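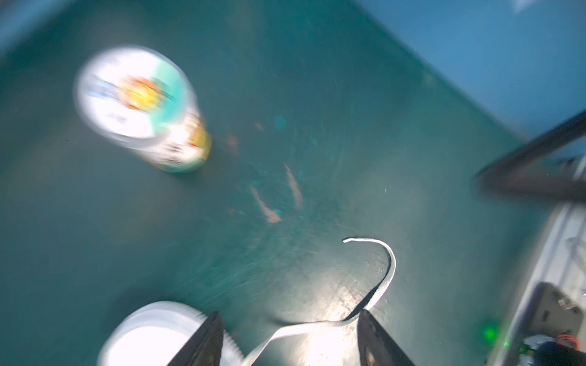

Ticket 8: wrist view smears when the arm moves, grip misses thin items
Project: Stikis arm, shared workshop
Status: open, waiting on part
Priority: 3

Reported
Wrist view is fine with the arm parked. As soon as the wrist turns, every edge streaks and doubles. Labels on tubs can't be read. Pick routine then closes in the wrong place on anything narrow, such as cable or strap. Round tubs are mostly fine.

Monday
Checked the camera mount first. One screw had backed out. Tightened it, no change to the picture.
Swapped the USB lead for the one off the Kaltetti bench. No change.

Tuesday evening
Exposure was on auto. Set it to fixed and shortened it. Streaking much reduced but the picture is now too dark to use at the far end.
The bench lamp throws a glare patch on the teal floor. Turned the lamp to the side wall and the patch moved, but did not go.

Tried since
Slowed the wrist joint to half speed. Strap picked up 5 times out of 8, against 2 before.
Put auto exposure back on at half speed: worse again.

Next
Diffuser for the lamp is on order from Zaredari. Leave exposure fixed and wrist at half speed until it comes. Please don't change the gripper offsets in the meantime, they were measured with the arm parked and are right.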